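**Coughlan swap shelf adds a box for loose household items**

The swap shelf at the Coughlan community room will take small household items from March, along with the books and jars it already accepts. Residents may leave up to nine pieces at a time. Anything still on the shelf after 30 days goes to the Grevard depot.

Plastic items are welcome if they are clean and whole. Glass, knives and anything with a cord should go to the Emau counter, which opens at 9 a.m. The shelf holds 80 pieces, and 40 spaces are set aside for kitchen and bathroom goods.

A gray plastic paddle and a long, narrow orange piece: 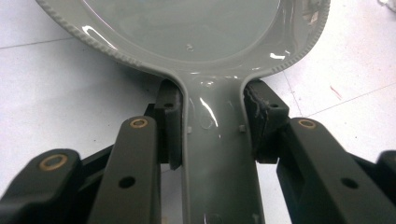
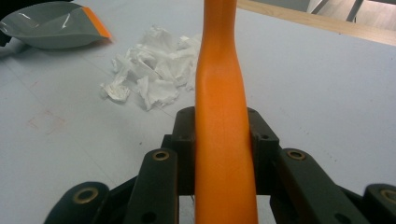

One resident asked whether items could be left outside after closing, saying that the late bus from Brastatora gets in too late to reach the room and that a covered bin by the door would be enough.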